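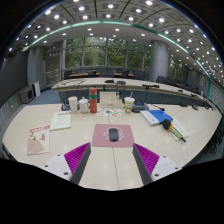

I have followed Wullamham women's basketball for long enough to remember when the gym had a stage at one end, and I still can't explain recruiting to my wife. Every spring I try. Every spring she asks why a grown man is refreshing his phone to find out where a seventeen-year-old had lunch.

The seventeen-year-old in this case is a guard from Tarnura, and she had lunch at Farah, the noodle place across from the bus station. I know this because the message board knows this. One poster saw her there with her parents and an assistant coach at half past twelve, and by two in the afternoon there was a thread of 51 replies on whether it meant anything that they ordered dessert.

(The consensus was yes. Dessert is a good sign. A kid who is going to Bronthorpe does not sit around for dessert.)

I should say up front that I have never seen her play in person. I've seen the same highlight clip everyone else has, the one with the awful music, where she brings the ball up left-handed, gets a half step on somebody and throws a pass to the corner that I would have thrown into the parking lot. She makes it look easy nine or ten times in a row. Highlight clips are like that. I could put together a pretty good one of myself if I had forty years of footage to pick from.

What I like about her is that she seems to guard people. Our last few point guards have been lovely shooters who treated defense as something that happened to other families. We gave up 459 points in the last six games of the season, and I sat through all of them, including the one in February when the heat went out on our side of the building and the ushers let us move down to the good seats. From the good seats you can hear the coach. I learned some things.

The coach is Chunhua Guo, and I've come around on her. When she was hired I wrote a post here saying she was too quiet for the job. It got more comments than anything I've written before or since, most of them telling me to stick to reviewing concession stands. Fair enough. She has turned out to be quiet in roughly the way a dentist is quiet. Nobody on that bench is relaxed. But players stay. She has had one transfer out in three years, which in the current market makes us practically a monastery.

The pitch to recruits, as far as an outsider can piece it together, is that you'll play right away and you'll be home for dinner. Bronthorpe's pitch is a new arena and a locker room with its own waterfall. I made up the waterfall. I don't think I'm far off, though. They had a video tour on their site and I watched the whole thing, and there is a room just for shoes.

We can't compete with a shoe room. We have a gym that seats 600 if everyone is friendly, and a pep band whose tuba player is, I'm fairly sure, a graduate student in his thirties. On a good night it's as loud as anywhere I've been. On a bad night you can hear a guy opening peanuts across the court. I hope they brought her to see it with the lights on, at least, and kept her away from the visitors' restroom.

My guess, for what it's worth, is that it's 50-50. My guess last year was that we were a lock for the twins from upstate, and they're now playing volleyball. Both of them! I didn't know you could lose a recruiting battle to a different sport, but we found a way.

She's supposed to visit Bronthorpe next, and then decide before school lets out. Until then I'll be on the board with the rest of the adults, reading meaning into a teenager's choice of sweatshirt. It was gray, if you're wondering. Gray is one of our colors. It's also one of theirs, and the color of most sweatshirts, but there's a poster with a theory about the shade and I've read it twice.

My wife would like it noted that the dumplings at Farah are better than the noodles, and that if the kid had the noodles, she was badly advised. I'll ask the board.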